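How to Report Suspected Food Poisoning and Keep Your Records Straight

If you get sick after eating at a restaurant, a deli counter or a catered event, what you do in the first two days matters more than what you do in the following month. Memories blur, receipts get thrown out, and leftovers go in the trash. These steps cover how to put a report together, who to send it to, and what to keep in case you later want your medical bills paid. They are general information and don't replace advice from a doctor or a lawyer in your state.

Step 1. Deal with the illness first

Most people with a foodborne illness get better at home with rest and fluids. Call a doctor or go to urgent care if you have any of these:

Bloody diarrhea
A fever over 102 degrees
Vomiting so often that you can't keep liquids down
Diarrhea that lasts more than three days
Signs of dehydration, such as very little urine, a dry mouth or feeling dizzy when you stand up
Blurred vision, tingling or muscle weakness

Pregnant women, adults over 65, young children and anyone with a weakened immune system should call sooner. Don't wait for the list above to apply.

Step 2. Ask for a stool test

A report without a lab result is still useful to the health department. For a legal claim, though, the lab result is usually the piece everything else hangs on. It names the germ. Once the germ has a name, the usual time between eating and getting sick can be checked against what you ate.

Say it plainly at the appointment: "I think this came from food, and I would like a stool culture." Some offices won't order one unless the patient asks. If you are given antibiotics, ask whether the sample should be collected before the first dose.

Get a copy of the result for yourself. Most clinics post it to an online account. Save it as a PDF, with the date it was collected and the name of the lab showing.

Step 3. Write down what you ate

Start with the day you got sick and work backward. Go back at least three days, and go back 7 if you can. People nearly always blame the last meal they had. Some germs do act within hours, but Salmonella commonly takes anywhere from six hours to six days, and some kinds of E. coli take three or four days. Listeria can take weeks.

For each meal, write:

Where you were and what time you ate
Every item, including drinks, ice, sauces and garnishes
Who ate with you and what each of them had
Anything that seemed off, such as chicken that was pink in the middle or a cold dish served warm

Bank and card statements help fill in the gaps. So do text messages. One reader, Busisiwe Khumalo, rebuilt most of a week from her phone by searching her messages for the word "lunch."

Here is how one line of her log looked:

Tuna melt, side salad with ranch, iced tea. Flendetti, 12:40 p.m. Ate with Godfrey (soup, same salad). Salad was warm. First cramps 9 p.m. the next day.

That is enough detail. You don't need full sentences.

Step 4. Keep the food, if there is any

Leftovers can sometimes be tested. Leave them in the container they came in, put that inside a sealed plastic bag, and write "DO NOT EAT" on the bag with the date. Put it in the refrigerator or freezer, then ask the health department which one they prefer. Don't open it again to look or smell.

If it was packaged food from a store, keep the wrapper. The lot code and the "best by" date let an investigator trace it back to a plant or a shipment. Take a clear picture of both in case the ink rubs off.

Don't mail food to anyone unless you have been asked to. A lab generally can't use a sample if there is no record of who handled it.

Step 5. Call the local health department

Reports go to the city or county where the food was sold or served. If you live in one county and ate in another, call the one where you ate. Most departments take reports by phone and through an online form. If you are up to it, use the phone, as the person taking the report can ask follow-up questions on the spot.

Have this ready:

Your name and a number where you can be reached
The name and street address of the restaurant or store
The date and time of the meal
When symptoms started and what they were
Whether you saw a doctor and gave a sample
Names of other people who got sick, if they agree to be named

You will usually be given a complaint or case number. Write it at the top of your food log. If you aren't given one, ask for the name of the person you spoke to.

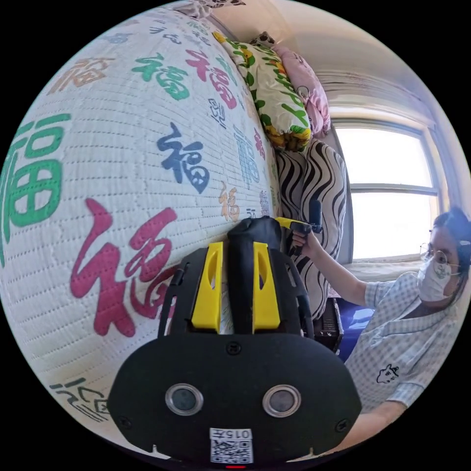
Can I file a report if I'm the only one who got sick?

File it anyway. A single report rarely leads to a finding by itself, but health departments compare reports as they come in, and yours may be the second or third one about the same kitchen. You don't have to know about the others, and you don't have to prove anything when you call.

Step 6. Decide whether to tell the restaurant

You don't have to. If you do, keep it short and stick to facts. Give the date, what you ate and when you got sick. Ask for the manager's name and the name of the company's insurance carrier.

Be careful with three things.

First, gift cards and refunds. Taking back the price of a meal is normally fine, but read anything you are asked to sign. A form that includes the word "release" may end your right to ask for anything more, even if you land in the hospital the next day.

Second, recorded calls. An insurance adjuster may phone and ask to record a statement. You can say no, or say you will answer in writing.

Third, online reviews. Post one if you want to, but anything you write can be read back to you later. If your review says you felt sick an hour after the meal and your log says the next day, that will come up.

Step 7. Start a folder for costs

Use a paper folder or one on your computer. Put in it:

Medical bills and the insurance statements that go with them
Pharmacy receipts
Pay stubs showing missed days, or a short letter from your employer
Mileage to and from appointments
Receipts for child care or other help you paid for while you were sick

Keep a simple running list with date, item and amount. Kimie Shibata kept hers on the back of the clinic's discharge sheet. Her total after 28 days came to $1,111, most of it from one emergency room visit and a week of lost wages. She had expected far less, mainly because she hadn't thought to count the wages.

Write a line or two each day about how you feel, for as long as you have symptoms. "Up four times in the night, missed work, toast only" is plenty.

Step 8. Request the inspection records

Restaurant inspection reports are public in most places. Many counties post them online, searchable by name or address. If yours doesn't, send a written request. Wording like this works in most offices:

I am requesting copies of all inspection reports and complaint records for the food establishment at [address] for the past two years. Electronic copies are fine. Please let me know of any fee before filling this request.

Search by address as well as by name. The name on the sign and the name on the permit are often different. A cafe called Vino may be listed under the owner's company, say Hlongwane Foods, and a change of owner can start a new file at the same address.

When the reports arrive, look for repeat entries about cold holding, hot holding, hand washing and sick employees. These bear on whether food was handled safely. A cracked floor tile or a missing light cover usually doesn't. Watch the dates too. An inspection done a few weeks before your meal says more than one from the previous December.

Large reports can be slow going. One that a reader sent us ran to 113 pages, nearly all of it copies of the same permit renewal. Skip to anything headed "violations" or "corrective action" and read the rest only if you need it.

Step 9. Know your deadline

Every state limits how long you have to file a lawsuit. For injury claims it is often two or three years, but it can be shorter. If the food came from a public school, a county fair or any other government-run kitchen, you may have to send a written notice within a few months. Look up the rule for the state where you ate.

Minor cases that are over in a day or two are seldom worth a lawyer's time, and a lawyer should tell you so. Small claims court is one option for those. Cases with a positive lab test, a hospital stay or other people sick from the same place are worth a phone call. First calls are usually free - ask before you book.

Bring the food log, the lab result, the complaint number and the cost folder. Leave the originals at home and bring copies.

Common mistakes

Waiting to call until you feel completely better. By then the kitchen has thrown out the food and the staff schedule has changed.

Listing only the meal you suspect. An investigator needs the whole log, including what you cooked at home. Leaving meals out makes the record look thin.

Comparing notes too closely with the people you ate with. Siyabonga Mokgethi and Wian Msimang were at the same catered lunch from Stosau and each wrote a log on his own before they talked. The logs differed on a few side dishes, which is normal, and they matched on the main course and the time they got sick. Two separate accounts carry more weight than one shared account with two names on it.

Throwing out the receipt. If you already have, your card statement will show the place, and the restaurant may be able to reprint the check if you ask within a week or so.

If your health department calls back with more questions, answer from the log. When you don't remember something, say so and leave that line blank.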